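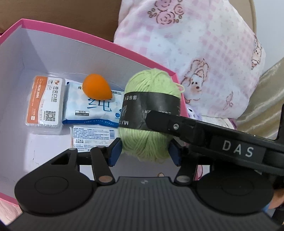

Landilell Opens Spring Sign-Up for Its Neighborhood Yarn Swap

BRORNDALE, 2018-02-10 – Landilell, the little yarn and craft shop on the corner across from the Brorndale library, is happy to announce that sign-up is now open for its spring yarn swap, which will run through the whole month of March. Anyone who knits, crochets, weaves or has simply ended up with more yarn than closet is warmly invited to take part, and there is no charge to join.

The swap works the way it always has. Bring in the skeins and balls you no longer have plans for, and the shop will give you one paper ticket for each. Tickets can be traded for anything on the swap shelves, on the same visit or later in the month, whenever something catches your eye. Last year our neighbors brought in 2,039 balls of yarn between them – far more than our shelves were ever built for! – and we had to borrow tables from the bakery next door to lay it all out.

Yarn should be clean and free of moths, and it helps us a great deal if the paper band is still on it. If the band is long gone, just pin on a note with your best guess at the fiber and the weight. Partial balls are welcome too, as long as there is enough left for a hat or a pair of baby socks. We do ask that you leave felted scraps and anything badly tangled at home.
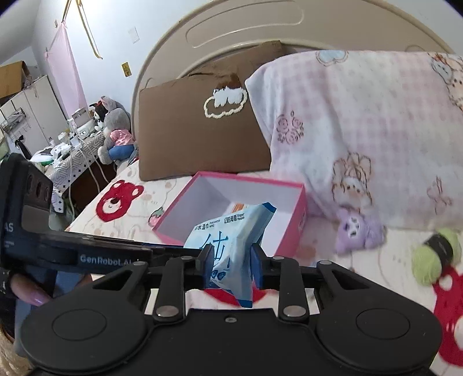 New this spring is the Anura blanket project, named for the frog-green square that started it all. Knitters of every level can pick up a free pattern at the counter and make a square 15 centimeters on each side, in any color they like. The squares will be joined into lap blankets for the residents of Ding House, the senior home on the river road, who have already put in some very firm requests for purple. Squares may be dropped off at the shop any time before the end of March.

For those who are just starting out, Landilell will also hold 2 beginner evenings during the swap, one for knitting and one for crochet. Each has room for 14 people, and needles and hooks can be borrowed for the night. Tea is on us, and if you would like to bring cookies we certainly won't turn you away.

To sign up, stop by the shop during regular hours or leave your name and a phone number in the blue book by the door. Children are welcome with a grown-up.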